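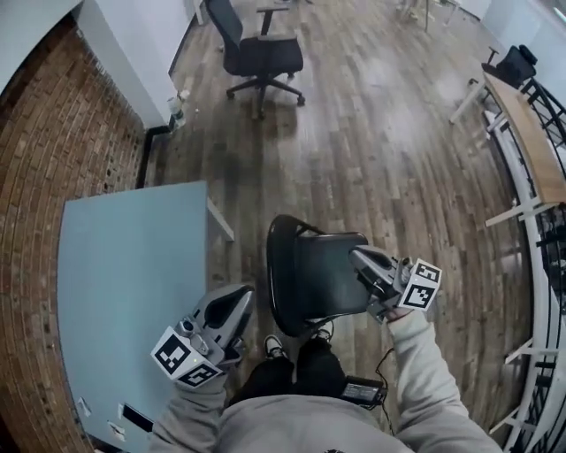 Lodmont Workshop Club, Robot Hands Group

Workshop > Tips > Grippers and Cables

Print this page | E-mail this page

Chairs, Cables and the Day the Gripper Let Go

I said I'd write up the chair business, so get a coffee. If you've been pushing furniture with the hand-held grippers for the Brorkow recordings, most of this will save you a bruised shin (I have two of them, one on each leg, and a lovely crack in a gripper housing to go with them).

We'd planned 100 chair moves: take hold of the back, pull the chair out from the table, turn it, push it in again. It sounds like the easiest job on the list! We got 96 good ones. One was my fault for forgetting to start the recording. The other 3 all went wrong in the same way, and it took me far too long to see it.

What happened is that the cable from the right gripper hangs in a loop, and when you lean over a chair that loop swings forward. On the last bad one it slid over the height lever under the seat. I turned the chair, the cable went tight, the plug came half out and the right gripper let go while the left one was still hanging on. Off went the chair on its casters, straight into my legs, and I banged the left housing on the edge of the table trying to stop it. The recording looked fine until I played it back and the right hand had simply frozen in midair.

So, cables first. Get the loop up and behind your elbow. I use a strip of soft hook-and-loop tape just above the wrist and another near the shoulder. Leave enough slack to reach all the way out with a straight arm, then stop. Zip ties are no good for this. They pinch the cable, and if it does snag you want something that will peel open.

Wear the box on your hip with the plug pointing backward. I had mine in front for weeks and the plug got a knock every time I bent down. And give the plug a gentle tug before every run, even if you did it five minutes ago.

Now the chair. Swivel chairs are sneaky because they roll and spin at once, and you can't feel which one is about to happen through a pair of jaws. Before you start, push the chair with your foot and see which way it wants to wander. Check the casters for hair and thread while you're at it. A stuck caster makes the chair pivot around it, and that's how you end up yanking on a gripper sideways. Pull the junk out with tweezers, or a seam ripper if it's wound on tight (mind your fingers).

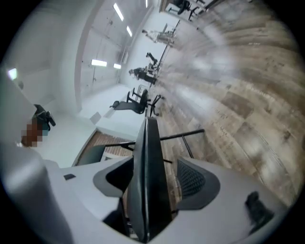 Then there's the grip itself. Grab the solid rim, never the mesh. Mesh gives, so the jaws feel as if they've closed when they're only holding a fold, and it can snag a thread besides. Come in square to the rim and get as much of the pad on it as you can. If the pads look shiny, wipe them with a barely damp cloth and let them dry before you go on. I tried rubbing alcohol on one of the old Zunby pads and it went hard and slippery, so I've quit doing that.

If a chair starts to get away from you, open both hands and step back. I know, I know, everything in you wants to hang on! But a chair rolling into a wall costs you a scuff, and a chair you're holding by one gripper swings around and hits you. Clear your path first as well: bags, bottles, the second chair that somebody always leaves behind you. Closed shoes, please. I was in sneakers and glad of them.

About that cracked housing. I drilled a tiny hole at the end of the crack to stop it from spreading, ran plastic cement along it and clamped it overnight with a scrap of felt under the clamp. It's held up so far, but I've marked it with tape and I'm keeping it for light stuff like cups and sponges. If yours is cracked anywhere near the jaw, don't glue it. Put it in the Mudaliar bin on the bottom shelf and take a spare.

And if you lose a run, write down why before you do the next one. My notes for the first two said "bad, redo," and if I'd put "right hand froze on the turn" both times I'd have caught the cable a whole lot sooner. There's a pad of paper on a string by the door now. The pencil keeps walking off, so bring your own.

Contact the group | © Lodmont Workshop Club | Page updated April 12, 2024 | Back to top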